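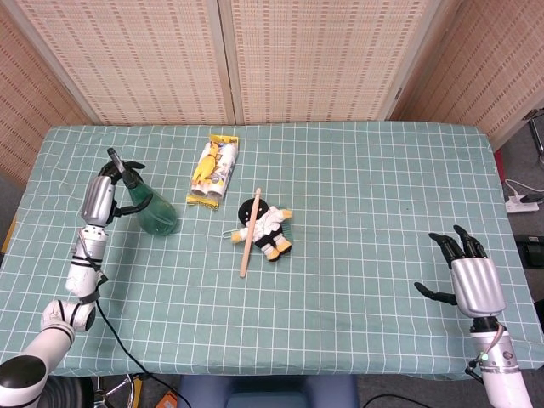
桌布铺好以后，多久要收拾一次桌面？
我自己是每天晚饭前收一次，星期六再把桌布整块掀起来彻底弄一遍。平时只收东西、擦表面，五分钟的事。

第三节 桌面零碎的收法

这一节接着上一节的铺桌布往下讲。我家用的是Drimgate的格子桌布，浅浅的青绿色，白色细线，你手上那块要是纯色的也一样用。格子的好处是铺歪了一眼就看得出来，坏处嘛，也是铺歪了一眼就看得出来！

动手前先备好：
一个浅口托盘（我用的是Horrocks的，边矮，拿东西顺手）
一个带盖的小盒子
一块拧干的抹布
一只喷壶，里面装清水

1. 先把吃的拿走。没拆的零食放回柜子，拆过的夹好封口再放。我以前总是最后才收零食，结果收着收着就坐下来吃了，桌子一直摊到晚上。

2. 喷壶先挪到托盘外边，立着放。看一眼里面还剩多少水，见底了就顺手灌上。

注意：喷壶别横着搁在桌布上。有些喷头拧得不紧，会慢慢渗，等你发现的时候下面已经洇了一圈。喷壶里换过清洁剂的，请在瓶身上贴个标签，家里有小孩的尤其要贴。

3. 把压在别的东西底下的小件找出来。回形针、发卡、橡皮筋最爱往玩偶底下钻，梳子也是。做法很简单，先把大件一个个提起来，底下有什么就捡什么，不要用手一把扫到桌边（我扫过，回形针掉进地板缝，到现在还在里面）。

4. 小金属件全进带盖的小盒子，盖好。梳子不进这个盒子，回浴室去，或者放到门口的挂袋里。

5. 毛绒玩偶拍一拍，抖掉碎屑，放到椅子或者架子上。穿浅色衣服的玩偶别直接坐在刚擦过的桌布上，等布干透了再说。细木棍、筷子这类长条的东西单独竖在杯子里，平放很容易滚。

说明：我朋友Žofie Kováčik的办法跟我不一样，她给每个玩偶配一个布袋，袋子挂在桌腿旁边。她家三岁的小朋友自己就会往里塞，挺好用的，只是找的时候要一袋一袋摸。

6. 桌面空出来了，现在喷水。离布面远一点，薄薄喷一层就够，然后顺着格子线一行一行擦，从里往外。

7. 用手掌把褶子往两边推平。左右两头靠边的地方最容易起皱，推的时候另一只手按住中间，不然整块布会跟着跑。

小心：前面垂下来的那截不要拉得太长，小孩一拽，桌上的东西就全下来了。如果有电线从桌沿经过，先把线理顺再拉布。

8. 最后把要留在桌上的东西放回去。我一般只留托盘和喷壶。

补充一句关于桌布夹。Traltcombe那种金属夹子我试过2个，夹得很牢，可是会在布边上留印子，后来换成Fleravska的软夹，型号3204，到五月还没坏过。桌板太厚的话软夹会张不开，买之前量一下自己家的桌沿。

油渍和糖渍的处理放在下一节，清水擦不掉的先别使劲搓，印花会发毛。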